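Looking after a home music corner

Kitchen & Home Tips / Music at home
Posted by Ilze Sakalauskas, 19 October 2025

I love a house with music in it! Ours has a keyboard, two guitars, a shelf and a half of records and a cupboard full of things to shake, and keeping it all clean and playable is mostly a matter of small habits. These are the ones that have stuck with us. Several came from readers (thank you, keep sending them in) and one or two I learned the hard way.

Keys first

Sticky keys are nearly always a surface problem, so start on the surface. Switch off and unplug the keyboard, go over it with a soft dry paintbrush, then use a barely damp cloth with one drop of washing-up liquid in it. Wring it until you think it's done and then wring it again. Wipe towards yourself, along the length of the key, never side to side, as that pushes the muck down into the gaps. Black keys get their own cloth. Dry everything straight away with an old T-shirt.

Never spray anything on to the keys. I did once, in our first house in Jollthorpe, and the bottom G sounded when it felt like it for the rest of its life.

A cover is worth making if you have an hour and a spare pillowcase or two. Unpick one long side, hem it, and run elastic through the ends. Ours has been through the wash more often than the curtains have.

Cables

Stop winding them round your elbow! It twists the wire inside, and they come out of the drawer in a sulk. Lay each one in loose loops about the size of a dinner plate, turning every other loop under, and tie it with a strip of hook-and-loop tape. Sudheer Thomas from the Unnithan singing group wrote to say he puts a dab of nail varnish on both plugs of each lead, a different colour for each, and I've copied him. What a difference when you're crawling about behind the sofa.

Records

Keep them upright, snug enough not to lean and free enough to pull out with two fingers. Clean hands, hold the edges, brush before playing. For really grubby charity-shop finds I use distilled water and a microfibre cloth, going round with the grooves, and then stand them in a clean dish rack to dry - the wooden fold-up sort is perfect. Keep the label dry. Change the paper inner sleeve while you're at it, otherwise the clean record goes straight back into the dust. 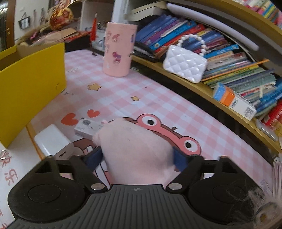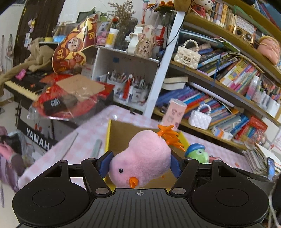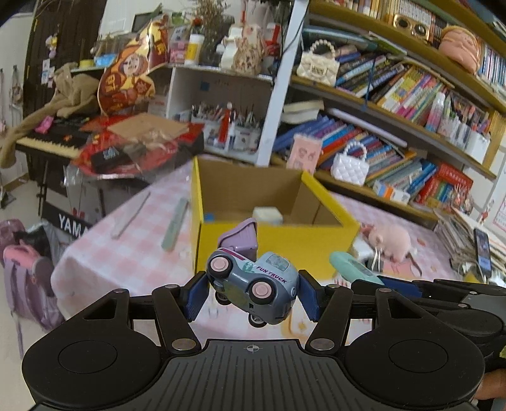 Guitars and the heating

Once the radiators come on, wooden instruments start to suffer. Ours hang on an inside wall, well away from the chimney breast. If yours live in cases, keep the cases shut and pop in a travel soap dish with holes drilled in the lid and a damp (not dripping) piece of sponge inside. Check it weekly. By December you'll be topping it up more than you'd expect.

Wipe the strings after every play, underneath as well. An old sock does it beautifully.

Being kind to the neighbours

A thick rug under an amp or a drum practice pad does far more than anything you stick to the walls. Failing a rug, try two garden kneeling mats side by side. Bookshelves filled with real books are lovely on a shared wall and they soften the echo too, so your recordings sound warmer! Anika Sorensen hangs a double duvet over an open wardrobe door and sings facing it. She recorded a whole set of carols that way and they sound gorgeous.

Sheet music

Magazine files, sorted by who plays it. We tried sorting by composer and it lasted until teatime. For loose sheets that keep sliding off the stand, two clothes pegs and a strip of stiff card behind will see you through a windy garden party.

Mend torn pages with proper archival tape, as ordinary sticky tape goes brown and brittle. Photocopy the pencil markings first if they matter to you. My old hymn book has my teacher's breathing marks in it and I wouldn't lose those for anything.

Next time: getting candle wax off a piano lid, with a method from Halvard Holmgren that uses a hairdryer on its lowest setting and a great deal of patience.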